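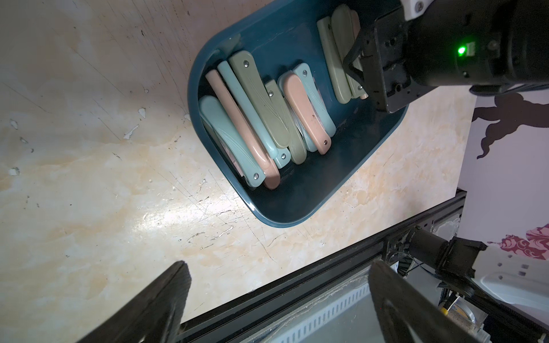
How does a two-arm cell decide which item to take first when the items are packed side by side?

In the release Vlček issued in May, the planner ranks every candidate grasp by the clearance available to each finger, takes the candidate with the most room, and plans again from a new image after each pick. No fixed order is stored.

Vlček, the motion-planning software firm based in Hukthorpe, has put the update into its Pamby package, which handles perception and grasp planning for small parallel-jaw grippers. The test work was done on folded pocket knives with coloured plastic handles, packed on edge in a basket. The earlier version treated each basket as a single cluttered heap and sampled grasps evenly across it. The new one splits the contents into clusters first, then searches each cluster from its outer members inward.

Kazimír Charvát, who leads the planning group, said the segmentation stage was the larger part of the job. "Two handles of the same colour, touching along their full length, give you one blob," he said. "The rivets were the most useful feature we had. They're small and bright, and they sit near the ends, so you get an axis from them even when the outline is poor."

The perception module now runs a rivet detector in parallel with the colour segmentation and merges the two results before any grasp is proposed. Where they disagree, the candidate is held back until a neighbouring item has been removed – the planner then looks again.

The release was tested over 1220 pick attempts at the firm's Skorness site. Of these, 1089 ended with a single knife lifted and placed. Charvát's group sorted the remainder by cause. Double picks, where two handles came up together, were the most common fault, followed by fingers stopping on a neighbouring handle during the approach. Lost tracks caused by glare off a blade edge made up the rest.

Changes on the control side are smaller. Finger closing speed is now capped once contact is detected, and the approach angle can be tilted by up to 19 degrees from vertical. The second arm is treated as a moving obstacle with a time-stamped envelope, where previously it was parked before each pick. Planning time per grasp was not reported.

Kalliopi Dumitrescu, who maintains the tooling, said the log format had also been changed. Each attempt is written out with the wrist camera image, the ranked candidates and the one chosen, so a failed pick can be replayed offline against a different set of weights. "Before this we had the outcome and the joint positions, and you had to guess what the planner thought it saw," she said.

Logs from older versions can be converted, although the candidate list will be blank. Users with custom gripper models will need to re-enter finger thickness and pad depth, as both values now feed the clearance score.

The update requires 8 GB of graphics memory. A patch to reduce double picks, using a check on finger opening after closure, is in testing at Skorness and has no release date.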